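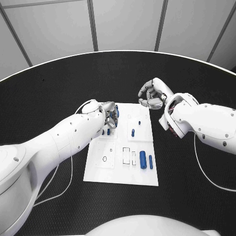

Wondale House Activities Group
Minutes of the meeting held in the Garden Room on Tuesday at 2.00 pm

Present: Hina Mohmand (Chair), Sohail Gondal, Kamran Rajput, Maham Tarar (minutes)
Apologies: Naveed Hayat

1. Minutes of the previous meeting
The minutes were agreed with one correction. Under item 4, "round trays" should read "round tables". Matters arising were taken under the items below.

2. Peg boards
2.1 Mr Gondal reported on the peg board sets obtained from Chaudhry for the Tuesday sessions. Each set consists of a white board, the square plates that sit on it and a bag of blue pegs in several heights. The group has 9 sets, of which two are kept in the upstairs lounge.
2.2 Ms Tarar observed that members who found the short pegs difficult to grip did better when starting with the taller ones. It was agreed that session leaders should put out the tall pegs first and bring in the short ones when the member asks for them.
2.3 The Chair asked whether the plates should be fixed to the boards. Mr Rajput was against this, as several members like to set out the plates themselves. Mr Gondal thought a thin non-slip sheet would answer the purpose. The plates will be left unfixed for the present.
2.4 A count of the pegs in the Garden Room sets had been carried out and came to nine short of the number on the packing list. Mr Rajput will write to Chaudhry for replacements, very small size only.
Action: KR

3. Tables
3.1 Members had commented favourably on the black round tables. The white boards and blue pegs show up well against them, and this had been particularly welcome to those with poor sight. The old cream tables will be moved to the dining room.
3.2 The fine texture of the black tops holds dust and needs a damp cloth. Spray polish is not to be used. Ms Tarar will put a note to this effect inside the cupboard door.
Action: MT
3.3 The tables are 90 cm across. Mr Gondal proposed two members to a table – three had been tried in February and was found to be too close for comfort. Agreed.

4. Session times
4.1 Sessions at present last 80 minutes including tea. Mr Hayat had asked in writing that this be cut to an hour. After discussion it was agreed to keep the present length but to serve tea at the halfway point.
4.2 Attendance at the last session was 18. The Chair recorded the group's thanks to those who had helped to lay out the room.

5. Storage
5.1 The Ullex boxes have been delivered and fit the lower shelf, though the lids catch when the cupboard is full. Boards are to be stored flat, with the plates in the box and the pegs bagged by height.
5.2 The request from the Clarnora painting class to share the cupboard was deferred until Mr Hayat is able to attend.

6. Any other business
Ms Tarar asked for a second key to the Garden Room. Mr Gondal will enquire at the front office.
Action: SG

The meeting closed at 3.10 pm. The next meeting will be held in the same room at the usual time.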